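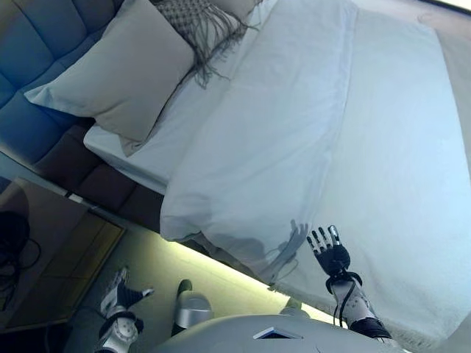 Sulwood Bed-Making Faults is a set of recordings kept for one reason: in each of them the right hand of the robot did something it was not told to do. The task is straightening pillows and bedding on a made bed. Most of the faults come up close to the bedding, where white covers lie under strong light and the open hand throws its own shadow on the duvet. The depth estimate from the head camera is weakest there, and the Zemley controller trusted it too much.

Version 2, November 4, 2019. Maintained by the Clurkier project.

What went wrong

The controller closes the fingers when it believes the fingertips have reached the fabric. In the faulty runs it declared contact early, closed on air, and then raised the grip force to the limit because it felt no load. The thumb motor stayed at that limit for 3150 ms before the watchdog cut in. The watchdog was meant to act at 300 ms. A units mistake in the configuration file — found in April — had turned it into a much longer wait.

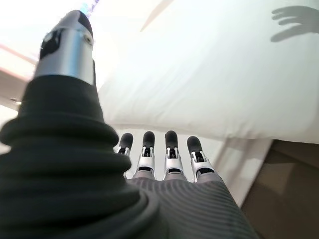 The force limit itself held. No run in the set goes past it, and the emergency stop worked each time it was pressed. Runs ended by the stop button are marked "estop" in the outcome column. Runs ended by the watchdog are marked "wd_late".

Contents

2000 runs, each with head video, wrist video, joint positions and motor current. Current is sampled at 100 Hz. Labels for first contact were added by hand from the wrist video and may be off by a few samples. 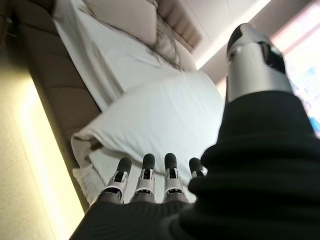

Can these runs be used to train a grasping policy?
They were collected to test fault detectors, and the commanded grip force is wrong in most of them. Use the Poon set for training and keep this one for evaluation.

Known problems

Wrist video drops frames when the forearm turns quickly. Timestamps are correct, so match on time and ignore the frame index.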